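Nesendale Plant Science Core Facility
Service Desk, Ticket 1214

Subject: Dissolved oxygen readings drift downward during light phase, algal culture room
Opened: Nov 28, 2019
Submitted by: Utstead Laboratory
Location: Nornetthorpe Building, lower level
Priority: Normal
Status: Closed, resolved

Problem as reported

The laboratory reports that the oxygen probe on the left-hand culture vessel shows a slow fall in dissolved oxygen while the lamps are on. A healthy green culture under light is expected to release oxygen, and the trace from the right-hand vessel rises as it should. Both vessels were filled from the same starter culture and receive the same medium. The fall begins shortly after the lamps switch on and levels off before the dark phase. The laboratory asks whether the probe should be replaced under the service agreement.

Initial response

The Service Desk thanks the laboratory for the report. Please do not add medium or change the lamp settings while the ticket is open. Please attach the exported data file for the most recent full light and dark cycle, together with the calibration record for each probe. Replacement parts cannot be issued until the calibration record has been reviewed.

Laboratory reply

Data file attached. The calibration record for the left-hand probe is from October. The right-hand probe was calibrated at the start of the present run. Cell counts taken from the two vessels agree closely and there is no visible sign of bleaching or clumping. The laboratory has confirmed that the gas line is open on both sides.

Work log

Entry one. The export was reviewed. The left-hand trace contains 245 readings for the light phase with no gaps, so a loose cable is considered unlikely. The temperature column for the same vessel rises steadily over the period. The temperature column for the right-hand vessel is flat.

Entry two. The probes were exchanged between vessels. The falling trace stayed with the left-hand vessel and did not follow the probe. Probe replacement is therefore not indicated. The laboratory was advised of this.

Entry three. The water jacket on the left-hand vessel was inspected. The return hose had been routed behind the lamp housing and was bent sharply at the bracket, which restricted flow. With the lamps on, the vessel warmed by up to two degrees. Warmer medium holds less dissolved oxygen, and respiration by the cells also increases with temperature. Either effect would lower the reading and partly hide the oxygen given off in the light.

Entry four. The hose was replaced and routed along the outer side of the stand. Both probes were calibrated at the working temperature. A full cycle was then run. Dissolved oxygen in the left-hand vessel rose in the light and fell in the dark, and the temperature remained steady throughout.

Additional question from the laboratory

The laboratory asks whether the data already collected from the left-hand vessel can be corrected using the recorded temperatures.

Response: The effect of temperature on oxygen solubility can be calculated and applied to the exported file. The change in respiration cannot be recovered in this way. The Service Desk recommends that the affected light phases be marked in the record and excluded from any comparison of photosynthetic rate. A correction sheet is available from the Ezzat data office on request.

Resolution

Cause: restricted coolant flow to the left-hand water jacket. Parts used: one return hose. The probe remains in service. Users of the culture room are reminded to check both hoses for bends before each run and to calibrate at working temperature. If the fault returns, please reply to this ticket and do not open a new one.

Category: Laboratory equipment and automation

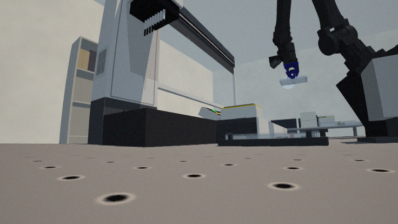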